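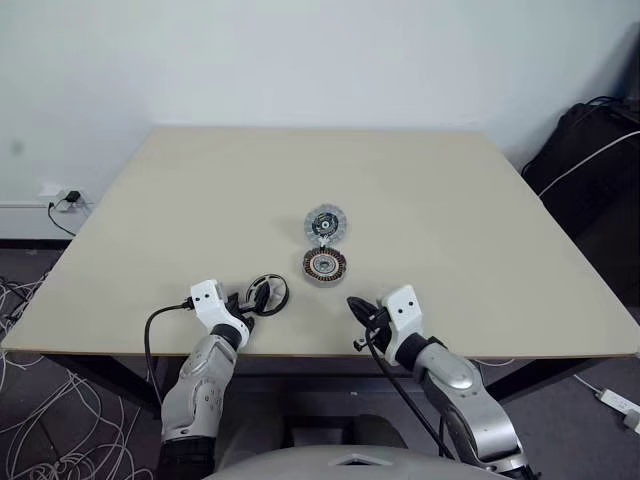
Most advice on building actuators in a spare room starts with buying things, and I'm wary of nearly all of it. I have read the Draver kit notes twice now and they want a magnetic mat, a set of trays and a special lamp before a single screw comes out. You can manage with a pale table and some patience. Copper windings show up well against a light top, and so does a black ring with spokes, which on a dark bench would vanish the moment you looked away. Keep the toothed disc and the stator side by side where both arms can get at them, and leave the rest of the surface alone.

Keeping the table usable

Clear it completely between jobs. I know everyone says this and then shows you a bench covered in mugs. Crumbs of solder and steel filings cling to anything with a magnet in it, and once they are inside a rotor you will be picking them out with sticky tape for an evening. A damp cloth first, then a dry one. The citrus spray that Podard sells for workshops did nothing for me that washing-up liquid didn't.

Watch the cables on the arms. A loop that hangs over the front edge is fine until the elbow swings out, so run the arm through its full reach by hand, powered off, and see where the slack goes. Cable ties are cheap. Don't pull them tight — the cable needs to slide a little.

I would not trust any "automatic" grip setting on a winding. The Tuvov software offers one, and it may suit blocks and bottles, but enamelled wire scratches easily. Set the closing force low and hold parts by the rim or the bare metal.

Finding the edge

Before a first run, bring both grippers in close together at the front of the table and go slowly from there. Table height is where most home builds go wrong, my own included. The value in my settings file was 65 mm out in April, after I had changed the feet, and I blamed the motors for a fortnight.

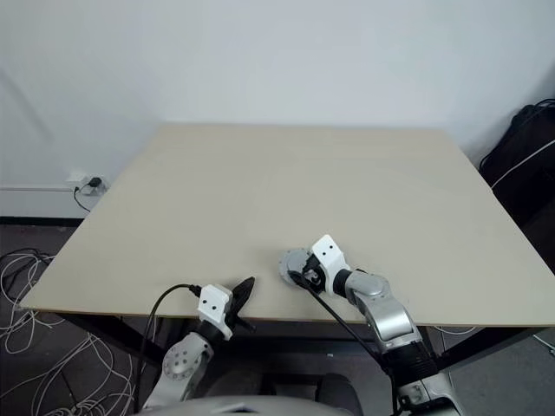

Things I'd skip

Foam tool mats. They shed, and small screws sink into them.

The MacLeod parts organiser with 14 drawers. Jam jars do the same work and you can see into them.

Threadlock on everything. Use it where the drawing asks for it, and otherwise expect to take the thing apart again sooner than you'd like.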